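4. Start your first match in Mundness

Your account is ready, so let's get you on the board! A full match takes up to four players and usually ends well before anyone gets hungry.

1. Open Mundness and tap New Match.
2. Pick a board. Ondcombe has 32 spaces and is great fun for a first try!
3. Tap Invite and choose your friends, or fill the empty seats with computer players.
4. Tap Outfit to pick a shirt for your pawn.

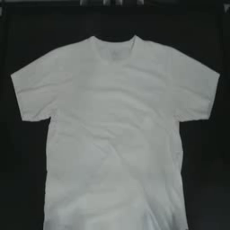
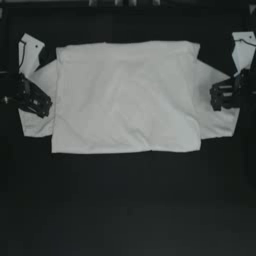

Plain white short-sleeved T-shirt, laid flat on black.

5. Press Ready. The dice appear once every player has done the same.
6. Swipe up to roll, then tap the pawn you want to move.

Note: You begin with 600 coins. Spend them on rerolls, and don't be shy, you earn more every time you pass a gate!

Caution: Leaving a match early gives your seat to the computer, and you can't take it back. If you need a break, use Pause (top right) and the table will wait 70 seconds for you.

Next: 5. Chat and emojis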